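About Us

Hi, I'm Gwenllian Bowen, and I run Veloso, a small kitchen fitting business in Zollville. We do kitchens for offices, mostly - the little corner ones where everybody ends up standing at eleven in the morning. I started out doing home kitchens in Stinddale and still take one on when I like the people, but work kitchens got under my skin (they get used so hard!) and I never really went back.

I'm a big fan of dark glass behind a sink. One wipe and you're done, no grout to scrub, and with a light strip under the wall cabinet the whole corner brightens up.

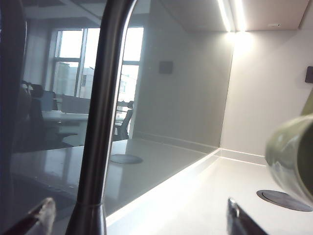
Boonmee Khunthong wrote to us in August that the light was the part the whole office kept talking about, and could we please come back and do the copy room too. We did!

Faucets are where I get fussy. I like a tall curved neck, because people at work fill big things: pitchers, vases, the mug somebody brought from home that holds half a pot of coffee. We keep 40 faucets at the Brullosgate showroom and you're welcome to come wiggle every one of them.
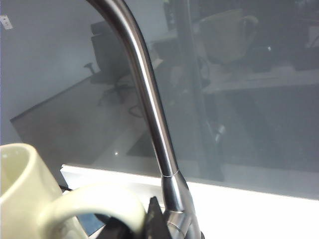 My only regret is not asking for the tall one on both floors, one customer told us after her first month, and I hear that a lot.

Then there's the countertop. I'll talk you into something pale with a fine speckle if you let me, since crumbs hide in it until you get around to them. We have 75 samples to borrow, and you can keep them for a week - spill things on them, please. 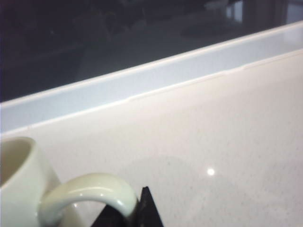
Do you take on jobs that are only a countertop? We do, and we've fitted plenty of them, so just send me the length of your wall and a phone number.

The showroom opens at 8 a.m. and the coffee's on by then.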